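# The Second Season of Ingegerd Westerberg

When Ingegerd Westerberg left the lodge at Tangen last October, she carried one suitcase and a houseplant that another contestant had given her on the final morning. She had spent nine weeks on *Cerkia*, the reality series in which strangers share a remote house and vote each month on who should manage its budget. She finished second. At 70, she was the oldest person to reach the final, and by the following evening her name was better known than that of the winner.

The attention surprised the producers at Skakov, who had cast her late. Applications for the season had passed 1,000 before hers arrived, handwritten and without the required video. A member of the casting team telephoned to ask for one. Westerberg, a retired school principal, replied that she would be happy to come in and talk but had no intention of filming herself in her kitchen. She was invited to an interview the same week.

Viewers responded first to her manner at the dinner table. Early episodes followed a quarrel over the grocery money, which two younger contestants had spent on a rented hot tub. Westerberg asked each of them to explain the purchase to the group, thanked them both, and proposed that the household eat soup until the end of the month. The exchange lasted less than three minutes on air. It was shared widely, and the word "soup" became a common reply to complaints of every kind on the program's message boards.

She has mixed feelings about that moment. "I was tired, and I had been looking forward to a proper dinner," she said during a long conversation at her home in Drunarcombe. "People tell me I was very calm. My daughter watched it and called to ask whether I was ill."

Life after a reality series follows a familiar course. Contestants are offered personal appearances, paid endorsements, and places on other shows, most of them within a few months of the broadcast. Westerberg accepted very little of this. She declined a line of cookware, a dance competition, and a memoir that was to have been written by someone else. She did agree to open a shoe store, an engagement she now describes as "cold, but well organized."

What she accepted in the end was theater work. In the spring she gave the first of a series of evening talks at the Drunarcombe playhouse, which seats 592. The format is plain: a chair, a table, a pitcher of water, and questions from the audience. She speaks for half an hour about the series and then takes questions on any subject. The first evening sold out, and further dates were added through the summer.
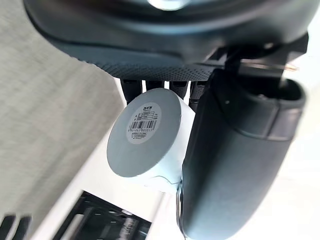 *Four black prongs beneath the housing of a robot gripper.*

The talks are candid about how the program was made. Westerberg explains that conversations were sometimes interrupted for a change of microphone batteries, and that contestants were asked to wear the same sweater two days running so that scenes could be joined. She does not regard this as dishonest. Her main criticism concerns sleep — the household rose at six, and filming often continued past midnight.

Skakov has since revised the schedule. The company confirmed that the next season of *Cerkia* will include a fixed rest period each afternoon, during which no filming takes place, and that former contestants will be able to speak with a counselor for a year after they leave. Westerberg was consulted on both measures. She has also been asked to return as a visiting adviser to the new household, a role she is still considering.

The houseplant stands on a windowsill in her hallway and has been repotted twice. She remains in touch with the contestant who gave it to her, and the two of them speak most weeks, usually about his landlord.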